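Rebuilding the backup routine on the home server

I put off this write-up for most of the winter, partly because the old setup still worked in the sense that files were being copied somewhere every night. In February I tried to restore a folder of scanned receipts and found that the newest readable copy was 10 weeks old. The nightly job had been returning a success code the whole time. What follows is how the old arrangement failed, what I replaced it with, and the settings I ended up using.

The machine is a small desktop I call Rowlands. It sits in the hall closet and holds documents, photographs, a music library and the mail archive. A second box, Kakbridge, is older and slower and lives in the garage on a wired link. Rowlands is the one everyone in the house writes to. Kakbridge exists to hold copies and does nothing else.

The original job was a shell script of the sort that grows by accident. It mounted the share from Kakbridge, ran a mirror copy, unmounted the share and wrote one line to a log. The mirror step deleted anything on the destination that was missing from the source. That is a reasonable thing to want from a mirror and a bad thing to want from a backup. A file removed by mistake at noon was gone from the copy by the next morning.

The failure itself was duller than that. After a system upgrade on Kakbridge, the share started refusing the old protocol version. The mount command failed, the script did not check the result, and the mirror step went ahead and wrote into the empty mount directory on Rowlands. So the server was backing itself up onto its own disk. The exit code came from the last command in the script, the one that wrote the log line, and writing a log line nearly always succeeds.

Two lines at the top of the script would have caught this: one to stop on any error, and one to test that the mount point was really a mount point. I have since added both to every script on the machine. I also changed the permissions on the bare mount directories so that nothing can write to them while they are unmounted. This takes a minute per directory and I recommend it even if you change nothing else.

For the replacement I looked at three approaches. The first was to keep the mirror and add dated directories with hard links for unchanged files. It is simple, and each snapshot can be browsed with an ordinary file manager. Its weakness is that a file corrupted in one snapshot is corrupted in all of the snapshots that link to it, and there is no checksum to tell you so. The second was snapshots at the file system level, sent from one box to the other. This is the neatest option on paper, but it would have meant reformatting the disks in Kakbridge, and I did not have a spare disk large enough to hold the contents during the move.

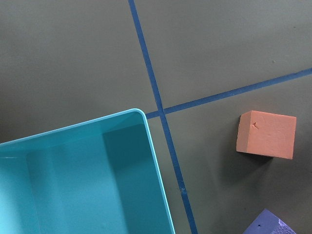
The third approach was a deduplicating backup program that stores data in chunks, identifies each chunk by its hash and encrypts the lot before it leaves the source machine. I chose this one. Restores need the program itself, so the copies can't be browsed directly without mounting the repository. In exchange you get checksums on everything, cheap history and a destination that never sees readable data.

The repository is named Odus, for no reason other than that I name things alphabetically and had reached O. It lives on Kakbridge and is reached over SSH with a key that is restricted to the backup command. The key is also restricted to append mode, meaning Rowlands can add snapshots but can't remove them. If something on Rowlands goes badly wrong and starts deleting files, it can't reach back and clear the history as well. Pruning is run locally on Kakbridge.

Retention took some thought. I started with a generous schedule and then realized I had no use for most of it. Looking back over the times I have needed an old version of a file, nearly all of them were within a few days of the mistake. The rest were much older, usually a document I had cleaned up too eagerly. The schedule now keeps daily snapshots for 60 days and monthly snapshots after that, with no expiry on the monthly ones for the time being. I will revisit this when the disk starts to fill.

Exclusions matter more than I expected. The first full run took most of a night, and when I listed the largest paths I found thumbnail caches, browser caches, two abandoned virtual machine images and a directory of installers that can all be downloaded again. Removing these cut the initial size considerably. I keep the exclusion list in a text file next to the script, with a comment beside each entry saying what it is. An uncommented exclusion is hard to judge a year later, and the temptation is to leave it alone.

One category I had wrongly excluded in the old script was the database files for the photo catalog. The images were being copied but the albums, captions and ratings were not. A straight copy of a live database is unreliable in any case, so the new job first dumps the database to a plain file and then backs up the dump. The dump runs at 3 in the morning, when the catalog is idle, and the main job follows when it finishes. I had them on separate timers at first, and a slow dump overlapped with the backup twice in the first week. Chaining them fixed it.

Monitoring is the part I cared about most, given how the last setup ended. A message on failure is not enough, because a job that never starts doesn't fail. The new script contacts a small checker on Kakbridge after each good run. If the checker has heard nothing by early morning, it sends me an email. The checker also compares the size of the newest snapshot with the one before it and complains if the change is large in either direction. So far it has complained once, after I imported a batch of old videos.

The off-site copy goes to a rented storage box at Henside, which is a plain SSH account with a fixed amount of space and a price I can live with. I copy the repository there once a week. The upload is slow on my line, so I limit the bandwidth during waking hours. The encryption happens before any of it leaves the house, and the passphrase is printed on paper in two places, neither of them the closet. If you encrypt your backups, write the passphrase down. A repository with a lost passphrase is just a full disk.

Then there is the restore test. Once a month the script picks 6 files at random from a random snapshot, restores them to a scratch directory and compares them against the stored hashes. I get a short report with the file names and the result. Twice a year I plan to do a larger test by hand, restoring a whole directory tree to a blank disk and timing it. The first of these took almost 3 hours for the documents and mail, and the bottleneck was the processor in Kakbridge. That is acceptable for my purposes.

A few things are still unfinished. The laptops are not covered yet, apart from the folders that sync to Rowlands. The checker and the repository are on the same machine, so if Kakbridge loses power I get no backup and no warning. I am considering moving the checker to the Henside account, provided their terms allow a scheduled job. The configuration of the router and the network switch is also not saved anywhere except on the devices themselves, and I have made a note to export both before the next firmware update.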